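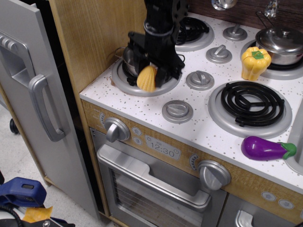

## 3. Gathering the Demonstrations

### 3.1 Task set

All demonstrations were gathered on a toy kitchen with a four-burner stovetop. The Jument task set has seven pick-and-place tasks, each given to the operator as a short written instruction ("put the corn in the pot", "take the corn out of the pot", and so on). We recorded 300 demonstrations per task. A task is defined by its target object and its end location. Everything else on the counter is treated as a distractor and may stay in place for a whole block of demonstrations.

The kitchen suits the problem for two reasons. The knobs stand up from the counter between the burners, so a low, straight path between two points can catch on them, and operators learn to lift early. The pots are reflective, and their apparent colour changes as the arm passes over them. Both effects caused failures in our earlier work on a flat table with painted bowls, where the learned policy did well until a shiny container was brought in.

### 3.2 Operator procedure

Three operators (Bhat, Pai and Kekana) drove the arm by hand controller through the Calcombe interface. Each was given a practice period, and the practice runs were discarded. A demonstration starts when the operator presses the record trigger and ends when the trigger is released, with the fingers open and clear of the object. Operators were told to move at a steady pace and to avoid pausing above the target.
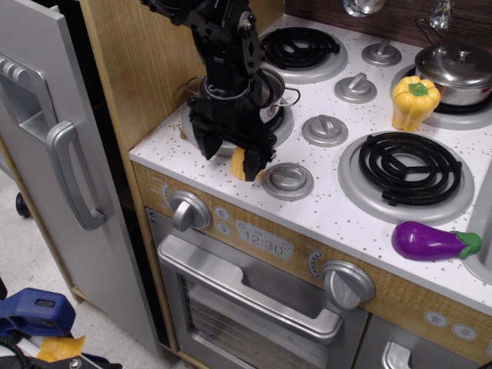

Grasp choice was left to the operator. For long objects such as the corn we had first asked for a grasp across the middle, but this made the recorded grasps so alike that the policy could not recover from an off-centre pick. The restriction was dropped on March 6, 2021, and the demonstrations recorded under it were moved to a separate split, which is used only in the ablation of Section 5.2.

Failed grasps were kept if the operator recovered within the same recording. Recordings in which an object left the counter, or in which the arm stopped on a force limit, were deleted on the spot and repeated. Deleted recordings do not count toward the total given above.

### 3.3 Placing into containers

Placing into a container was the slowest behaviour to record. The operator has to bring the object over the rim and lower it without striking the thin wire handles, while the gripper hides much of the opening from the fixed camera.
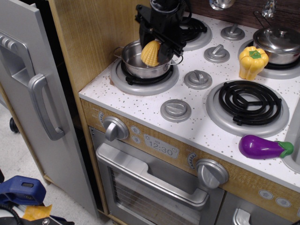 **Figure 2.** Container task, back-left burner. The gripper holds the toy corn tilted down into the saucepan.

We did not ask for a particular release height. Menon's review of the first block found that Kekana tended to release close to the base of the pot, whereas the other two let go near the rim. Both strategies were kept. The difference is visible in the joint traces and can be recovered by clustering on final gripper height, a point we return to in Section 4.3.

### 3.4 Resets and variation

Between demonstrations the target object was returned to a start region on the counter. Its position and pose within the region were drawn by the Rodby scheduler and shown to the operator on a screen. Standing poses were included for any object that would stay up unaided, as these call for a different approach angle from lying ones.
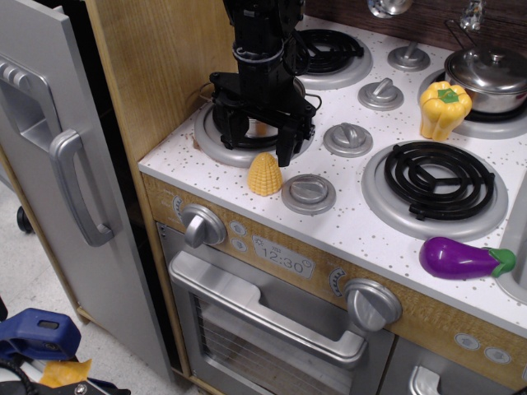
Distractors were changed on a slower cycle. Moving them after every demonstration had been tried in July of the previous year and nearly doubled the time spent on resets, with no gain on held-out layouts. The camera was fixed for the whole of a block and shifted slightly between blocks.

### 3.5 Labelling

Every recording was labelled by two people working apart, Hegde and Menon, who marked the task as complete or incomplete and noted the time step of each grasp and release. Where they disagreed on completion, the recording was left out of training. Most disagreements concerned objects resting partly on the rim of a container. Time steps were averaged when the two marks fell close together and otherwise set by a second joint viewing. The labels are stored in the Sundaram format alongside the joint states, the gripper command and the written instruction.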